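Back in stock as of January, small batch, see bottom of page for how to order. Prices are Australian dollars incl GST.

# Nemis card press (bench model)

Cast iron screw press for collage cards, cloth bookmarks, small pamphlets, anything you glue and then wish had stayed flat. Copied from a 1934 office copying press that Aarne Ruotsalainen found under a house in Ballarat with its handle missing. The new ones have a handle.

Opening between the plates is 73 mm with the screw wound right up. Takes a good fat stack. Plates are ground on the inside face, painted on the outside, and the paint is the dark green again after last year's brown which people did not like.

Colour may vary a bit batch to batch. The green is mixed at the foundry and they go by eye.

## What you get

- the press, assembled
- two birch boards, sanded, unsealed
- one packet of release paper
- felt for the underside (stick it on yourself, peel backing)
- instruction sheet, one page, both sides

Not included: blotting paper, glue, board, wax. The Ulteo blotters fit without trimming. So do the cheap ones from the newsagent if you fold them.

## Size and weight

Plates are 240 mm x 180 mm. Standard collage card goes in twice side by side with room to spare. A4 does NOT fit, please stop asking, there's a bigger one coming but not soon.

Weight is 7 kg boxed. Fine to carry, not fine to drop. Courier rates on the postage page, Tassie and WA are higher and there's nothing we can do about it.

Footprint: it'll sit on a bookshelf. Plenty of customers keep it on the sewing table and shift it when they need the room. Top of the handle is higher than you'd think, check under your shelf first with the screw up. 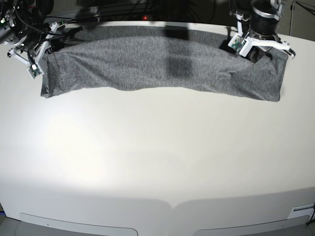
*Grey heather fabric along the back of the white table.*

## Cloth bookmarks

Most of the emails are about these so more detail here.

Cloth with a card insert. The trouble is always the same, glue comes through the weave, or the card curls as it dries and you get a banana. Press fixes the second one. First one is your glue.

Old shirts are good. Jersey stretches while you're cutting it so iron some light fusible interfacing on the back, then cut. Leave a margin all round for turning. Thin glue stick on the card, not PVA, PVA soaks through a knit and goes shiny. If you must use PVA then put it on with a foam roller, let it go tacky, then lay the cloth down and smooth from the middle.

Order of things in the press, from the bottom:

1. board
2. blotter
3. release paper
4. bookmarks, not touching each other
5. release paper
6. blotter
7. board

Wind down till it bites then a quarter turn. No more for cloth. If you crank it the texture goes flat and you get a line where the turned edge shows through on the front. Leave overnight. Change the blotters in the morning if they feel damp, leave it again.

Tassels go on after. Eyelets too, obviously. Someone pressed a brass eyelet into the top plate and wanted to know if it's covered. It is not. 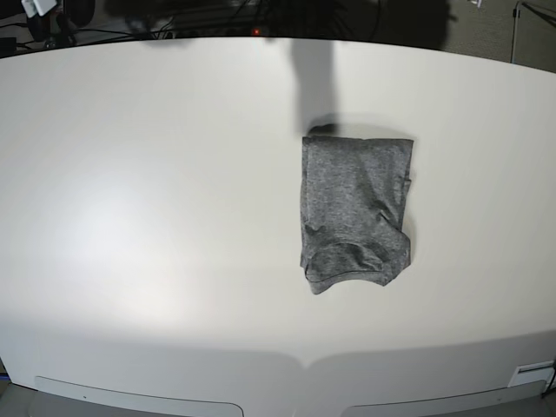

*Grey t-shirt, folded.*

## Collage cards

Paper on mat board, easier. Same stack as above but you can give it a half turn. For magazine paper let the glue sit a minute before laying down or you get bubbles, and the press wont shift a bubble, it just irons a crease into it.

Thick layered cards with bits of lace, leaves, stamps and so on: put a sheet of craft foam on top of the release paper. Takes up the unevenness. Laurinda Neves does all hers this way and uses the same bit of foam over and over till it's more dent than foam.

Varnished cards, wait till the varnish is properly cured. Days. Release paper is good but it isn't magic.

If you make sets (a lot of you do) then press them in small lots. A tall stack goes lopsided and the ones at the bottom come out with a lean. Board between each layer helps. Spare boards are on the parts page, sold in pairs.

## Setting up

Felt first, while the thing is upside down on a towel. Then right way up. Wipe the plates with a dry cloth, there's a film of oil on them from packing and it WILL mark paper. First few goes use scrap.

Screw wants a smear of wax now and then. Candle is fine. Not oil, oil drips.

Don't store it wound shut with boards in. They take a set. Leave a gap.

Rust: near the coast you'll get some freckles on the inside faces. Fine steel wool, wipe, wax. Marjatta Savolainen has had hers on an enclosed verandah in Warrnambool since the first batch and it's been wire-wooled twice, still presses flat.

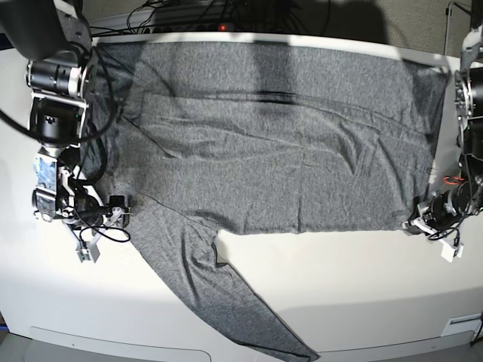

Handle pulls off for posting, comes back on with the grub screw. The little hex key is taped inside the lid of the box. Check the lid before emailing. If it's really not there we'll send one.

## Compared to the others

Asked a lot so.

**Chaimongkol flower press** - wood, wingnuts at the corners. Lovely for flowers. For cards it's slow, and hard to get even pressure unless you're fussy with the wingnuts. Lighter though, and half the money. If you only do a few bookmarks at Christmas get that one.

**Pile of dictionaries** - works. Takes up the table, and the cards slide.

**Taltach book press** - the full size one, we sell this too. Overkill for cards. If you bind books as well then yes.

**Laminator** - different thing. Some people like it. The edges lift on cloth.

## Questions we get

**Can I emboss with it?**
Lightly. Soft paper, dampened, over a card stencil. Not leather.

**Is it safe around kids?**
There's a big screw and two iron plates. Up to you. Nelli Rantala uses one with her school holiday group and she does the winding herself.

**Do you do it in black?**
No.

**Can I pick up?**
Yes, from the shed, mornings only, email first for the address. Bring a box if you don't want ours.

**Will it leave marks on foil paper?**
Yes if there's any grit in there. Wipe everthing down first. Fresh release paper, not the old bit.

**Second hand ones?**
Sometimes. Scratch and dent go up on the seconds page, mostly paint chips from the foundry. Same warranty on the screw and plates.
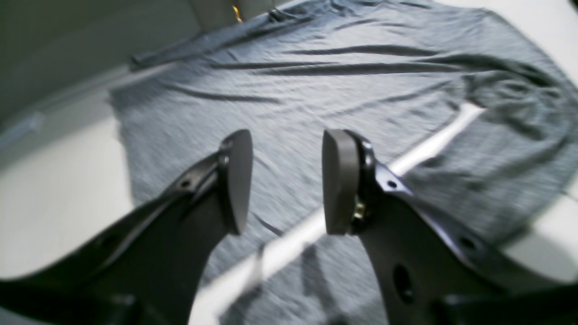 ## Spares

Boards (pair), felt set, handle, grub screw and key, release paper by the roll. The handle from the brown batch is a different thread, say which colour press you have when ordering. If you have a brown one and the handle's loose, get the newer grub screw, it's slightly longer and bites better.

Screw itself can be replaced but it has to come back to us, the bottom end is peened over.

## Ordering

Stock button at top of the shop page is right most of the time. If it says none then there are none, go on the list. Phúc Quách looks after the list and he goes strictly in order.

Post goes out twice a week. Overseas by quote, NZ no drama, Canada has been slow lately but they've all turned up.

Returns within a month if it hasn't been glued. If there's glue on the plates it's yours.

Warranty five years on castings and screw. Boards and felt are consumables. Keep the box if you can, they're a pain to pack without it.

Classes: the bookmark afternoon is on again after the holidays, presses provided, bring your own cloth and paper. Email to go on the list, different list to the other one, so say which.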